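Suqin Song, ou l'art de la grande table

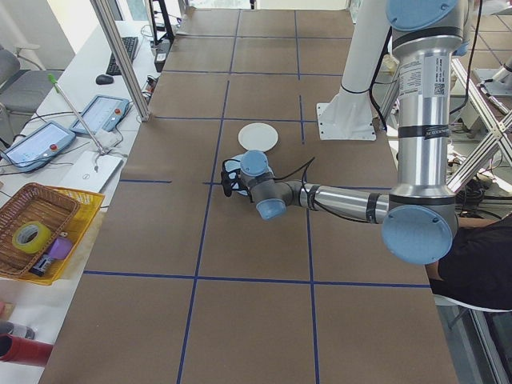
La grande table et son quadrillage de ruban bleu foncé, avec le panier en osier sur son plateau jaune.

Il faut parler un peu fort dans l'atelier de Hollora, à cause de la ventilation, et Suqin Song s'en excuse deux fois avant même que j'aie retiré mon manteau. Elle m'apporte un thé, cherche une chaise, en trouve une, la trouve trop basse, repart en chercher une autre. « Asseyez-vous près de la table, c'est là qu'on est le mieux », finit-elle par dire, et nous y resterons presque tout l'après-midi.

La table, justement, elle en parle comme d'autres parlent de leur potager. Elle la recouvre de papier kraft brun, puis elle tire ses bandes de ruban bleu foncé pour former des rectangles. « J'ai appris ça chez Drurwood, où je préparais les commandes de vaisselle. Si une assiette a sa case, on la repose dans sa case, et on n'en discute plus ! » Son premier quadrillage, raconte-t-elle en riant, était tellement de travers que ses collègues l'avaient surnommé « le filet de pêche ».

Le papier vient d'un rouleau de 100 mètres, commandé en avril (elle a gardé le bon de livraison, qu'elle tient absolument à me montrer), et il lui faut presque 30 minutes pour tout refaire quand elle change la feuille. Elle aime le faire seule, tôt le matin, avec la radio. « Le kraft, ça prend les marques, ça se plisse un peu, mais une assiette blanche posée dessus, on la voit tout de suite. Sur le bureau blanc à côté, je la perdrais des yeux. »

Sur ce bureau, qui longe la table, il y a le clavier, la souris, un ordinateur portable ouvert. Suqin admet que cette partie-là lui résiste. « Tout le monde y pose quelque chose en passant, moi la première. Le soir je me dis que je rangerai demain, et le lendemain je m'occupe de la table, parce que la table me plaît davantage. »

Reste le panier. Il est en osier brun, il contient entre autres un rouleau de ruban jaune-vert, et elle l'a acheté dans une brocante, au stand 121, après avoir longuement hésité avec un modèle plus grand. « Trop grand, on y jette tout. Celui-ci, quand il est plein, il faut bien que je trie. » Le plateau jaune en dessous est arrivé plus tard, et elle ne se souvient plus très bien d'où. Elle me ressert du thé et me demande si, chez moi aussi, le ruban adhésif disparaît toujours au moment où l'on en a besoin.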